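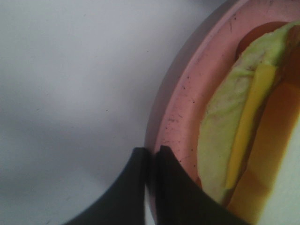
Home | Guides | Kitchen | Care & Cleaning | Contact

Section 2: Warming a Plate of Food

Welcome back! If you have worked through the unpacking pages, your Mugo microwave is on its table or counter and you are probably getting hungry, so let's warm something up. Plenty of people know their way around a microwave already, and you are very welcome to skim, but do read the cautions.

Before you start

Pick a plate that is marked microwave safe on the underside. A round one with a raised rim is lovely for this, as it keeps any juices where they belong (and off your sleeves). Older plates with small specks and scuffs on the rim are usually fine to go on using, but please retire any plate that has a crack in it, however fond of it you are.

1. Lay the food on the plate in a single layer if you can. Long pieces can go side by side across the middle.

2. Take off anything you would rather eat cold. Lettuce goes limp very quickly, so lift it out and put it back at the end. Cheese can stay, but it will melt well before the rest is hot.

3. Pull the door all the way open. It swings out to the left, so move cups and jars from that side first.

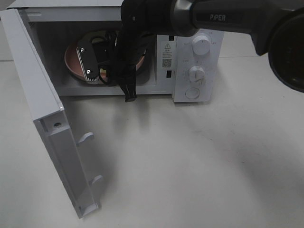 4. Set the plate down flat in the middle of the cavity, and check that the rim is clear of the walls and won't stop the door from closing.

5. Close the door until you feel it catch. The latches go into the two small slots beside the opening, and a crumb in there can be enough to keep the oven from starting — a quick wipe with a dry cloth usually puts it right.

6. Choose 500 watts and warm the food for 50 seconds. Let it rest a moment, then feel whether it is hot in the middle. Add a little more time if you need it.

7. Bring the plate out with both hands, using oven gloves.

CAUTION: Never run the oven empty, and never put metal or foil inside.

CAUTION: Leave the warning sticker on the control panel where it is. Everyone who uses the kitchen should be able to find it.

Note: For a big, full plate, go gently and warm it in two turns, moving the food around in between. My own supper always goes in this way, and it comes out far more even — well worth the extra minute.

Guide text by Naomi Mollel. Revised 31/07/2026.

14 comments | 2 shares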